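October, regulator bench, afternoon

Carried on with the Jirnham second stages from yesterday. Set 4 still creeping. Intermediate pressure comes up to 136 psi, sits there long enough to make me think it's fine, then climbs slowly. Purged it hard a dozen times and it did the same thing again. Took the first stage apart and the HP seat has a clean ring worn into it, a bit off center. Replaced the seat, left the piston alone, reassembled. Locked up at 136 and was still there after lunch.

The old seat is in the bag with the set number on it. Mahlet wants to look at it under the loupe before it goes in the trash. She thinks the whole batch was cut badly. I think that one was overtightened at the last service, but I only have the one to go on.

Set 5: no fault found in the first stage. Second stage breathes wet when you're head down. Exhaust valve was sitting with a grain of sand under it and the edge had taken a set. New valve, and wiped the seat with a cotton swab. Dunk test with the first stage capped, sucked on the mouthpiece, held vacuum. Needs to go in the pool before it goes back on the rack.

Set 7: hose only. The LP hose to the inflator is cracked at the crimp under the hose protector. You can't see it until you slide the protector back. Please slide them back when you do the rinse check. I went through the rest of the rack and found one more starting, on the Durkevach set Renzo uses for classes. Tagged it and told him.

O-rings. We are down to the last bag of 012s again. The drawer label says full and has said so for a while. Ordered 200 from Arango along with a tube of the oxygen-safe grease. The ordinary silicone grease stays in the left drawer and does not go near the nitrox sets. I found the two tubes lying together on the bench this morning, so I have put a strip of green tape on the right one.

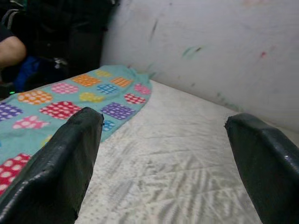

Scuffs on the wall behind the mattress.

Compressor. Meter reads 402 hours. Filter was changed at the start of the season and the moisture indicator is still blue, but I'd like to swap it before the rescue course starts, as we'll be filling morning and evening that week. Belt is a little slack. Tightened it half a turn on the adjuster and the squeal at startup went away. Evaristo ran four fills on it after that, final stage drain was clear water with a trace of oil, no smell. He is going to drain it every ten minutes by the timer and write the times on the sheet.

Fill whip number 2 leaks at the bleed screw. It is the O-ring and not the thread, I checked. Out of use until the order arrives. Blanked off at the panel.

Cylinders. Gaetano brought back the ones from hydro. All passed except the old steel 12, which failed on internal pitting before they even got to the pressure test. He has the paperwork. That leaves us one short for the course if everybody turns up. Gando has said they'll lend us one, with a valve, so somebody needs to check that it's DIN. Last time it wasn't and we had to hunt for an adapter with people standing at the pool.

Oxygen kit for the course. Opened it and went through it. Demand valve cracks easily and shuts off. Pocket mask valve is cloudy and stiff, so I've put in a new one from stock. Bottle was at half, swapped for the full one. The strap on the case is about to go — Osvaldo says he can stitch it tonight.

Training weights: three of the soft pouches are leaking shot. Taped for now, but they shouldn't go in the pool like that. The shot finds its way to the drain cover and then we hear about it.

Still to do:
Pool test set 5
New hose on set 7 and on Renzo's
Whip 2 when the order comes in
Compressor filter
Call Gando about the valve
Gauge comparison on the two bench gauges. The small one reads lower than the big one at the top end and I don't know yet which of them to believe. All the pressures in this entry are from the big one.

Bench wiped down, bath drained and left open to dry. Set 4 is left pressurized on the hook with the gauge on it. Please don't purge it. I want to read it in the morning.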